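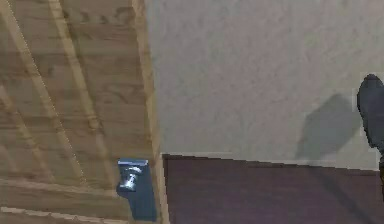
Our project at Mikcombe set out to answer a fairly plain question: can a robot learn household chores in a simulated home, with no real kitchen to knock about? We called our planner Cultine, and we grew rather fond of it over the term. Doors gave us the most to think about – a small silver knob on a blue-gray plate is a tiny target when the finger starts on the other side of the view, so we scored reaching and turning separately.

Training

We gave Cultine 200 practice runs per task and saved 2587 camera views along the way.

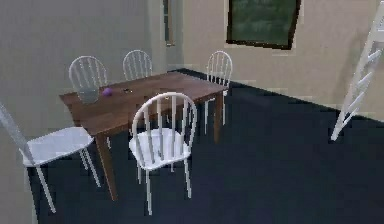

Search tasks came next, and we were excited to get to them! The planner had to name a target before moving any closer. In the dining room that meant picking out the purple ball beside the glass, with white chair backs standing in front of the table, and we marked a run as failed if it named the wrong item.

Then we moved on to longer views across open floor, where the furniture is far off and the picture gets blocky.

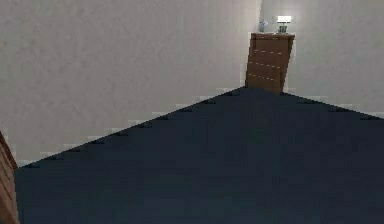

Results

Over 100 test runs, search did well and doors lagged behind. We plan to repeat the door runs in November.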